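Wuvano Tabletop, Bright White

Wuvano makes one tabletop and sells it in a handful of sizes, and this is the one people keep coming back for. Efren Quiambao started cutting them in the back of his shop in Florville as a bench for his own sewing machine repairs, and the first customer to see it asked to take it home! He said no, then built her one over the next 11 evenings.

What we love most is the color. It's a true, clean white, with no cream in it and no blue, so small dark parts stand out the second you drop them. Screws, pins, beads, watch springs, that tiny black clip you were sure had gone under the fridge - you'll find them all so much faster. It bounces light back up at your work too, and on a gray afternoon that makes a bigger difference than you'd think.

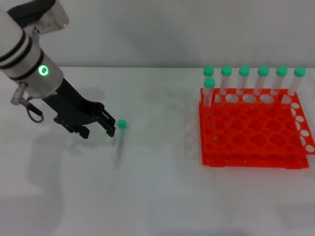

White tabletop in use.

The surface wipes down with a damp cloth and a drop of dish soap. Coffee, pencil and most water-based paints come right off. Permanent marker takes a little rubbing alcohol and some patience (go in small circles). Please don't use scouring pads, they'll dull the finish and you can't bring it back.

Every top ships with 7 threaded inserts on the underside, so you can bolt it to Wuvano legs, to a Drukovby frame, or to whatever sturdy base you already have in the garage. The pattern is printed on the packing sheet at full size. Tape it to your base and drill straight through it.

Good to know before you order:
Legs sold separately
Rounded corners on all sizes
5 year warranty against warping
Replacement inserts available, part 3000
Oversize tops ship from Fajardo and need two people to carry

Want a cable hole? Add a note at checkout with the distance from the back edge and we'll cut it for you. We can do more than one, but keep them at least a hand's width apart so the top stays good and stiff.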